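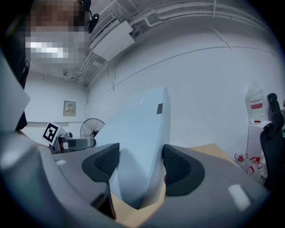 From: Nayeli Barajas
To: Catbridge material history list
Subject: Re: Coronation and jubilee medalets, lot 69, dating of the loop variants
Date: Jan 13, 2023

Xóchitl Escobedo wrote:

> I have been through the second tray of lot 69 and I'm inclined to put
> all the looped medalets in the jubilee year. The obverse die is the
> same throughout, as far as I can see under the glass. The unlooped
> pieces have a wider rim and I would date those later. Is there any
> objection to cataloguing on that basis before the February deadline?
> Also, does the Zivik ledger give a quantity for the school order?

I have two objections, one minor.

The minor one first. The obverse die is not the same throughout. On the pieces I weighed, the truncation of the bust ends above the second letter of the legend on one group and above the third on the other. The lettering was punched from the same set, so the two look identical at low magnification. I would call them obverse 1 and obverse 2 and leave the question of sequence open until someone finds a mule.

The larger objection concerns the loop. An integral loop was cast or struck with the blank; a soldered loop could be added by any jeweller at any time. The catalogue draft uses "looped" for both. At least part of the second tray has solder at the join, with the rim filed flat beneath it. Those pieces started out unlooped and can't be used to date anything except their own alteration. Please split the field into integral, applied, removed and none. "Removed" should be used only where a file mark or a scar is present at twelve o'clock.

On rim width, the difference you describe is within what I would expect from collar wear. I wouldn't hang a date on it.

The Zivik ledger does give a quantity. The school order is entered as 1,000 in white metal, with ribbon, and 200 in bronze, without. A later hand has struck out the ribbon charge. There is no corresponding delivery entry, so the figures are for pieces ordered and should be cited that way. The Ebrahimi typescript repeats them as pieces issued, and that error has been copied into at least two dealer lists.
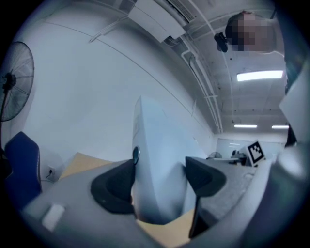 Pale blue panel, upright, above a wooden surface.

As to colour of ribbon, the ledger says only "blue as before". I have not found the "before". Surviving ribbons in the Dristatbridge holding run from navy to a greyish mid-blue, and the lighter ones are folded over a darker strip where the pin was, so fading accounts for most of it. I'd record the colour of the protected part and note the rest as faded.

Of the 179 records now in the draft, more than 69 will need the loop field revised. I can do the white metal if you take the bronze. Please don't polish, dip or degrease anything in the meantime, including the pieces with verdigris at the pin. Weights to two decimal places, diameters taken across the horizontal axis so that a filed rim doesn't affect the reading.

The draft also spells the engraver's name two ways. I have followed the signature on the die, with the single "l", and put the other form under variants.

Nayeli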